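Getting a steady hand pose out of the marker cube in Skilter

Quick notes, mostly so Kenneth Salazar stops asking me on chat. Covers the tracking side only, finger sensors are a seperate page. 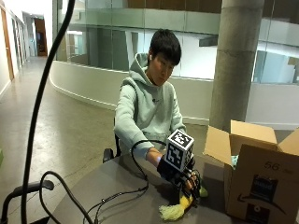 You need Skilter built with the marker plugin on, and a camera you have already calibrated. If the calibration is older than your last lens knock, redo it. Everything downstream inherits that error and you will blame the filter.

1. Start the tracker

skilter track --cube hand.cfg --out pose.log

Wait for "locked" before moving. No lock usually means the marker size in hand.cfg is wrong. Measure the black square, edge to edge, not the white border. I have done this twice.

2. Set the face offsets

Each face has its own transform to the cube centre. Get one wrong and the pose jumps whenever the tracker swaps faces. Turn the wrist slowly and watch the plot — a clean step means offsets, fuzz means lighting.

3. Cube to wrist

One fixed transform, goes under wrist_from_cube. Danilo Sebastian's script solves it: rest the fingertips on one point, pivot the hand, record 2000 samples. Fewer works but the vertical axis drifts.

4. Filter

Window of 5 is fine for picking things up. Bigger and the log lags behind the fingers, so the grasp looks late on playback. Leave outlier rejection on.

5. Line up the clocks

Glove and camera do not share a clock. Tap the table hard at the start of every take, then:

skilter align --tap pose.log glove.log

Anything over 200 ms, throw the take away. Usually it has matched the wrong tap.

6. Check before you record loads

Replay one take in the viewer. Wrist should stay put when the hand does. If it flips over for a single row, thats the old square ambiguity — turn on prefer_two_faces and angle the cube so the camera gets more than one.

Soft objects: don't trust the contact flag, it fires late. Threshold on finger closure instead. Proper fix is meant for the May release.

Config for the Nutcombe setup is in the repo under configs/nutcombe. Copy it, don't edit it.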